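A kitchen that exists on a server

Nisha Bisht has spent a good part of her working life being unimpressed by demonstrations, and she is not about to stop for her own team's. She runs data quality at Brarkow, a small company in Hultville that collects practice runs for household robots. Most of them now come from a simulated kitchen known in the office as Negi. An operator steers the arms through a chore, the run is saved, and a learning system is later trained on the pile.

I had come expecting a sales pitch. "You won't get one from me," she says. "I think simulation is useful. I also think people have got very good at not asking what it's useful for."

Her first complaint is about volume. In July the team recorded 610 runs, a figure that made it onto a slide. She threw out about 90 of them. Some were duplicates in all but name, the same operator making the same reach over and over with the same pause in the middle. "That slide still has the big number on it," she says. "I've asked."

Her second is about looks. Shiny surfaces and odd textures are cheap to make on a computer, and she worries that they get mistaken for variety.
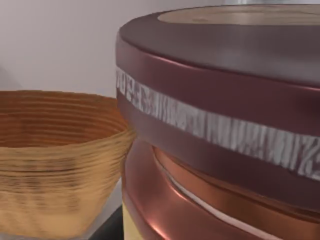

Does a run that goes wrong get thrown away?

It depends on how it goes wrong. If the operator slips and then recovers, Bisht keeps the run and marks the slip, as a system that has only seen clean work has no idea what to do after a mistake. If the software misbehaves and an object passes through a wall, the run goes.

She is harder on the tidy runs. Operators who have done a chore 40 times stop looking around and go straight to the target, she says, and the recordings come out smooth and rather thin. "It's like learning to drive from somebody who only ever goes to work and back."

So she changes things on them. Objects move, the starting position of the arms changes, and the written instruction is reworded. Operators find this annoying. One told her that it made him feel like a beginner again, and she wrote back that this was the idea.

Appliances are where she and the engineers argue most. A door in a simulator opens the way somebody decided it should. Real hinges stick, and a handle can have a bit of give in it before anything moves.

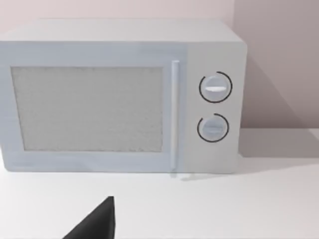
The Negi microwave, with the tip of one gripper finger in the foreground.

"I can tell you our system has learned our door," Bisht says. "Whether it has learned doors, I'd like to see that before I say it." The engineers' answer is to vary the stiffness from run to run. She agrees that this helps – how much, she says, is a question for the real test kitchen, and bookings there are short.

I ask about Drendusley, the scoring tool that Brarkow uses to rank its recordings. She makes a face. It gives each run a mark out of 100, and she has seen high marks go to runs where the arm did the job in a way no sensible person would copy. She reads the scores, then watches the runs anyway, usually at double speed with a cup of tea.

Lighting is another of her long-running worries. The arms throw shadows over the work surface, and a camera has to cope with them. She would like to see more variation there before anybody makes claims about homes with windows. 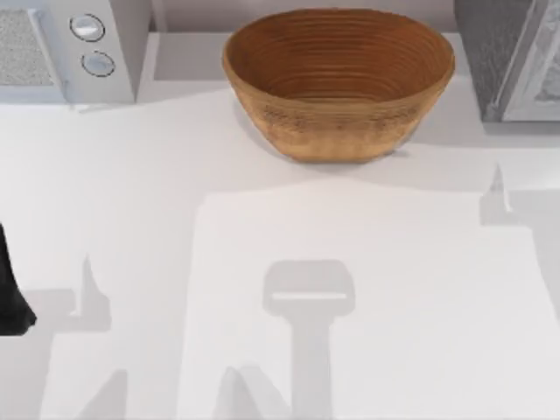 Gripper shadows across the Negi countertop, seen from above.

Would she put a robot trained this way in her own kitchen? She thinks about it for longer than I expected. "With me standing next to it, for an hour, sure. I'd want to know what was in the training set first, and I'm the person who's supposed to know that."

The next batch is due on 22nd November. She has asked for fewer runs and more operators, and when we spoke she had been promised the operators.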